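**18. März, Werkstattbuch, Raum mit der Ziegelwand**

Thema heute: Garderobe und Bügel. Ich schreibe es auf, weil die Frage zum dritten Mal auf dem Tisch liegt und beim letzten Mal, im November, außer einer Bestellung nichts Schriftliches übrig geblieben ist.

Stand der Dinge: Der Raum soll Umkleide, Besprechung und Ablage zugleich sein. Ich halte das weiterhin für eine schlechte Idee. Jacken brauchen einen festen Ort nahe der Tür, und was wir haben, ist ein Ständer auf Rollen, den jeder dahin schiebt, wo er gerade weniger stört. Im Plan von Faltholm steht er an der Stirnwand. Dort habe ich ihn noch nie gesehen.

Zum Licht vorab, weil es in der Mängelliste steht: Die Leuchtstoffröhren bleiben. Der Vorschlag, alles auf Einbaustrahler umzurüsten, kam von jemandem, der offenbar nie unter einer Wellblechdecke auf der Leiter gestanden hat. Worin sollen die Strahler denn sitzen? In den Rippen? Eine abgehängte Decke kostet Höhe, und die Lüftung müsste auch versetzt werden. Gestrichen. 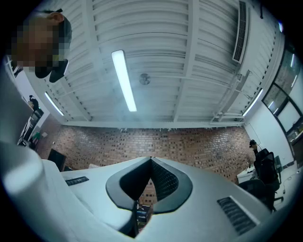
Akustik ist der Punkt, bei dem ich unsicher bin. Blech oben, Ziegel auf der einen Seite, sonst glatte weiße Wände, das klingt auf dem Papier nach Schwimmbad. Ich habe im Raum in die Hände geklatscht und fand es erträglich. Das ist keine Messung. Wer es genauer wissen will, soll eine machen, bevor wieder über Schaumstoffplatten geredet wird.

Nun die Bügel. Bestellt wurden im November 21 Stück aus Kunststoff bei Lundstead, Artikel 3347, beige. Im Katalog hieß die Farbe »Sand«. Angekommen sind laut Lieferschein 17, der Rest ist »in Nachlieferung«, was ich bei Lundstead inzwischen als Höflichkeitsformel lese. Reklamation läuft, Antwort bisher keine.

Meine Einwände gegen das Modell:

- Der Metallhaken ist dünn. Für ein Hemd reicht das, für einen nassen Wintermantel habe ich Zweifel. Lundstead gibt keine Traglast an, jedenfalls finde ich keine.
- Die Schultern sind glatt. Alles mit weitem Ausschnitt rutscht herunter.
- Ein Garderobenständer mit gebogenen Armen und runden Knäufen ist für Jackenaufhänger und Hüte gedacht. Bügel hängen daran schief, und sobald zwei am selben Arm sind, drehen sie sich gegeneinander. Eine Stange würde das Problem lösen. Das habe ich im November schon gesagt.

Das Gegenargument der Kollegen: Stange heißt bohren, und in die Ziegelwand bohrt hier keiner gern. Geschenkt. Es gibt auch freistehende Gestelle mit Stange. Bumetov hat eines im Programm, ich habe nur den Prospekt und traue den Maßen nicht, bevor ich es nicht selbst gesehen habe. Prospekte messen gern ohne Rollen.

Beobachtung zum Verhalten, mehr Eindruck als Befund: Bügel landen auf Stühlen. Die Bürostühle sind das bequemere Möbel, sie stehen überall, haben eine breite Sitzfläche und eine Lehne, und wer es eilig hat, legt ab, statt zu hängen. Mit einem besseren Ständer allein bekommt man das nicht weg. Solange so viele Stühle im Raum verteilt sind, wird die Garderobe verlieren.
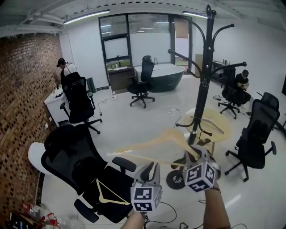 Daher Vorschlag für die nächste Runde, ohne große Hoffnung:

1. Ständer fest an eine Stelle, Rollen feststellen. Falls sich die Rollen nicht feststellen lassen (noch nicht geprüft!), Rollen ab.
2. Stühle, die niemand braucht, an die Wand.
3. Den kleinen Holzhocker in der Nähe des Ständers lassen. Zum Schuhebinden taugt er, als Ablage ist er zu klein, und genau das spricht für ihn.
4. Plastikflaschen raus aus der Ecke. Ein Regalbrett im Flur tut es auch. Ich weiß, dass das mit Bügeln nichts zu tun hat.

Kosten: Für den ganzen Raum sind noch 200 Euro da. Davon ein Gestell zu kaufen und dann festzustellen, dass sich die Leute weiter der Stühle bedienen, wäre ärgerlich. Ich würde zuerst Punkt 1 und 2 ausprobieren, die kosten nichts, und das Geld liegen lassen.

Das Merkblatt von Nyamweya »Ordnung in gemeinsam genutzten Räumen« habe ich gelesen, weil es mir zweimal empfohlen wurde. Viel Überzeugung, wenig Belege. Die behaupten, farblich einheitliche Bügel würden häufiger zurückgehängt als gemischte. Woher man das weiß, steht nicht dabei. Wir haben jetzt einheitliche, also könnten wir es sehen, nur hat vorher niemand etwas aufgeschrieben, womit man vergleichen könnte. Damit ist die Frage für mich erledigt, bis jemand Zahlen bringt.

Kleiner Versuch für die kommenden Wochen, falls jemand mitmacht: eine Winterjacke über Nacht auf einen der neuen Bügel, an den untersten freien Arm, am Morgen nachsehen, ob der Haken sich verzogen hat. Bitte eine schwere Jacke nehmen und Ergebnis hier eintragen, mit Gewicht. Die Küchenwaage reicht dafür vermutlich nicht, die Paketwaage schon.

Offen:

- Nachlieferung Lundstead: nachhaken, notfalls Gutschrift verlangen
- Maße des Gestells bei Bumetov erfragen, mit und ohne Rollen
- Plan von Faltholm korrigieren oder den Ständer dorthin stellen, wo er laut Plan steht; eins von beiden
- Feststeller an den Rollen prüfen
- Mängelliste: Zeile »Einbaustrahler« streichen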